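15/12/2025

I have been meaning to write about my grandmother's wallpaper for ages, and since the rain hasn't let up and the dog won't go out in it, I suppose now is the time. She lived in Flivport, in a narrow house with a narrower staircase, and every single room had a different pattern. The hall was roses. The kitchen had little teapots (I loved the teapots!) and the back bedroom, where I slept in summer, had a big brown damask that I used to trace with my finger until I fell asleep.

When I finally got my own place last March I decided I'd have patterns too, and never mind the people who tell you to paint everything white and be done with it. I sent off for samples from Tóth and from a smaller shop called Fedo, and I ended up with such a heap of them that we ate dinner off our laps for a week. The Tóth ones are heavier and cost more, $451 for what I needed for the dining room, and I went back and forth on that for longer than I'd like to admit.
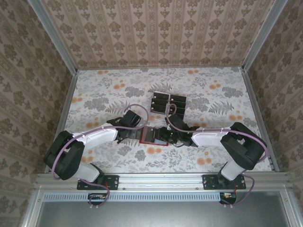
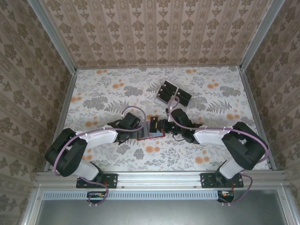 Flowers underfoot or on a tabletop and a damask on the walls can live together quite happily, I think, as long as one of them stays pale.

Benjie Buenaventura wrote back after my last post to say that I was worrying too much about matching, and that his mother had stripes, paisley and three kinds of ivy in one sitting room and everyone who visited wanted to stay for supper. He also said to hang the first strip by a plumb line and never trust a door frame, and Benjie, I wish I'd had your letter before I did the hall.

The hall, well. It leans. I started by the front door and by the time I got to the coat hooks the stems were wandering off toward the ceiling, and I just stood there with paste in my hair and laughed. I've hung a long mirror over the worst of it.

The dining room is next, after the holidays, and I've already bought the paste and borrowed a proper table from my sister, who wants it back by Easter.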